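Koltimbridge Community Garden, minutes of the winter meeting, 31st December

Present: Miyuki Kubo (chair), Thabiso Cele, Renji Tamura, Sachiko Amano (notes). Apologies from Takeshi Minami.

1. Money
Balance is $1494, our best ever at year end! Thabiso to pay the Maddocks invoice for compost.

2. Crops for next year
Long and very happy talk on this one. Strawberries get the two sunny beds by the gate, and peppers go under cover - red ones again, by popular demand. Renji has 122 seed packets sorted and wants help labeling.

Strawberry and red pepper:

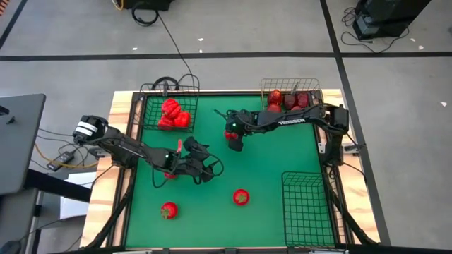
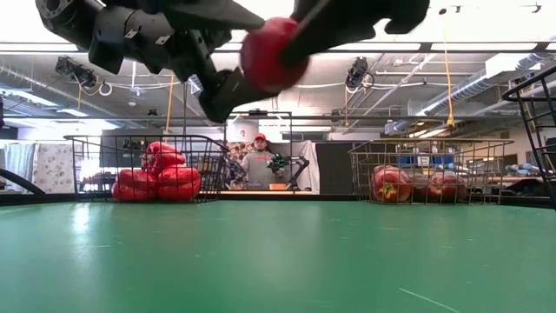

3. Water
The Tivside barrels held up great all summer. Agreed to buy one more before planting starts.

4. Harvest supper
September again, same hall. Sachiko will ask for 12 tables. Miyuki is already planning soup - offers of big pots welcome.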